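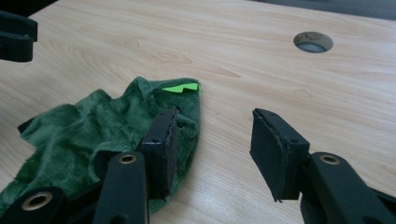
Who approves outside speakers at Brirkance College?
Under the present policy the sponsoring department approves its own speakers, and the Dean of Students signs off on the room and any student fee money. The Faculty Senate has no vote on individual invitations.

Brirkance College Faculty Senate
Minutes of the regular meeting, 26 September 2026
Plikero Hall, second floor

The chair called the meeting to order at 3:05 p.m. A quorum was present. The minutes of the June meeting were approved with one correction: in item 4, "tenure clock" should read "tenure review clock."

1. Speaker policy

The chair read the question and answer printed at the top of the agenda and opened discussion on the draft policy sent out over the summer. The draft would require a department or student group to name every source of funding for an outside speaker at the time the room is requested. It would apply to any event with a speaker fee or travel costs above $1,000.

Nassoro Kariuki (Political Science) presented the draft. He said 19 events last year had a funding source outside the college, and the source was printed on the flyer for 3 of them. The draft does not give anyone new power to turn down a speaker. It asks only that the funding be listed on the event page and on printed notices.

A senator from History asked whether a foreign consulate paying for a speaker's hotel would count. Kariuki said it would. She asked if a free book table would count. He said the draft does not cover that and he would not want it to.

A senator from Economics said the $1,000 line was too low and would catch nearly every visiting speaker from out of state. He moved to raise it to $2,500. The motion was seconded. Two members spoke against, on the ground that student groups often split one visit into several smaller payments. The motion failed on a voice vote.
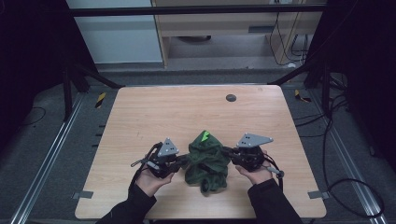

The student representative said the Jandow Society and the College Democrats had both read the draft and had the same complaint, that the form is due 19 days before the event. Student groups often get a speaker on short notice. Kariuki said he was willing to cut the deadline. By general consent it was changed to 10 days.

A senator from Philosophy asked what happens if a group leaves a sponsor off the form. The draft is silent on this. The chair asked that language on penalties be brought to the next meeting. The vote on the full draft was put off until then.

2. Kaijage Lecture

The dean's office reported that the Kaijage Lecture will go ahead in the spring with two speakers on opposite sides of the question of state funding for private colleges. The format is a talk from each, then written questions from the floor. Last year's open microphone will not be used. One senator asked that her objection to written questions be recorded.

The heirs of the donor have asked to see the list of possible speakers. The dean's office has told them the list is not shared outside the college. There was no motion.

3. Posting of flyers

The rule on removing flyers was discussed briefly. Campus Safety reports that flyers for political events are being taken down before the event date, mostly in the library stairwell. The chair will write to the library and ask that dated flyers stay up until the event is over.

4. Other business

Ballots for the open seat in Natural Sciences are due at the Senate office by noon on the day of the next meeting. Paper ballots only.

The meeting adjourned at 4:40 p.m.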